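27/08/2022

Up before the alarm again, and glad of it, because the kitchen is at its best at that hour with the window open and the street still quiet. 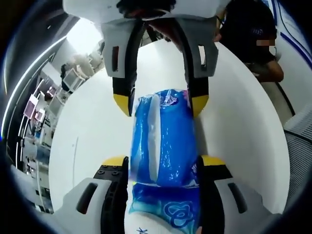
Blue package, white table.

I fed the starter first thing (Nando, named after my old neighbor's dog, and just as hungry) and then sat down with my coffee and the notebook to work out what on earth I am going to bake for the street supper. I have been putting it off all week. Last year I made the seeded rolls and they went so fast that I felt I had to do them again, but I have also been itching to try the big rye loaf from the Skodetti book, the one with the caraway and the dark malt, and I can't do both in one oven in one afternoon. Well, I could, but I would be a misery to live with.

So I did the sums. If I make the rolls I need 3000 grams of flour, and when I got out the scale and weighed everything in the bin and the two jars I came to 2803, which was so close it made me laugh out loud in an empty kitchen. I could top it up with the last of the spelt, I suppose. Aiguo Lei says spelt makes a roll taste like a barn, but he says it with his mouth full, so I don't take it too much to heart.

Walked down to Bosman after breakfast to see if they had any of the coarse rye. They did not, and the girl at the counter thought it might come in next week, or it might be the week after. I bought yeast I didn't need and a lemon. The plums outside the shop looked wonderful, all dusty and purple, and I stood there for a good long while before I remembered the tree in Kristof's yard and what he would say if he caught me paying money for plums in August.

And sure enough, he phoned at lunchtime. Kristof Kramer never says hello, he just starts, and today he started with "You'd better bring a bucket." I brought two. We picked until my arms ached, him up the ladder and me underneath being rained on, and he told me the whole story of his sister's move again, with some new parts I hadn't heard before. She is in the new place now and likes it, apart from the stairs. She will be 69 in March and he thinks she should have found somewhere on the ground floor. I said she has better knees than either of us. He didn't argue with that.

We sat on his back step afterward and ate far too many. I do love that yard. It is a mess, with the beans all tangled up in the fence and that awful Jelta wheelbarrow with its flat tire (he will not throw it out, and I have stopped asking), but there is always somewhere to sit in the shade, and you never feel you are in the way.

Came home and made jam, since plums like that won't wait. I got 15 jars out of it, plus a bowl of scrapings that I ate standing at the stove with a crust of yesterday's bread. It set a little firmer than I like. I think I let it boil too long while I was hunting for lids, which were in the cupboard over the fridge the whole time, behind the cake tins, where I put them last summer so that I would be sure to find them.

So the supper is settled, more or less. Rolls, with the spelt in, and a few jars of jam to go on the table beside them with a spoon in each. The rye can wait until Bosman gets its delivery and the weather cools down, and really a loaf like that wants a cold evening and some soup.

My hands are still purple. I tried lemon juice and then salt and then the two together, and all that happened was that I found every little scratch from the ladder. Dough is in the fridge for the morning. I must remember to take the butter out before bed, and to give Kristof his bucket back, as one of the two turns out to be his.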